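Let the kitchen table stay messy

My mother-in-law, Sun-ja Ko, clears her table after every meal. I clear mine when company is coming. For years I thought she was right and I was lazy. I've changed my mind.

A table is the only big flat surface most of us own. Mine holds the mail, a jigsaw puzzle and 4 library books, and all of it gets used. When I put the puzzle in a closet last December, it stayed there until spring. Things left out get finished.

Magazines push the bare table because it looks good in print. It also sells storage. I spent $196 on bins from Skostora, and they are now in the garage — full, labeled and never opened.

I do have limits. Food goes away the same night. Bills get a tray of their own, and there has to be room for two plates. Past that, I don't see who is harmed by a half-sorted box of photos.

Clean the floor, clean the bathroom. Leave the table to whoever is working at it.

23 shares | 3 comments

Vesna Halilović
Two plates? We have five kids. Ours has to be cleared or they eat standing up.

Fermín Domínguez
Same bins, same garage.

Bok-nam Seok
I'm with Sun-ja.

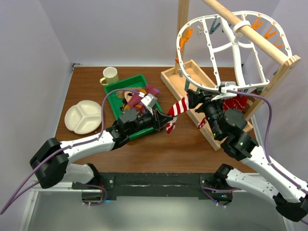
A brown wooden tabletop with a green plastic tray.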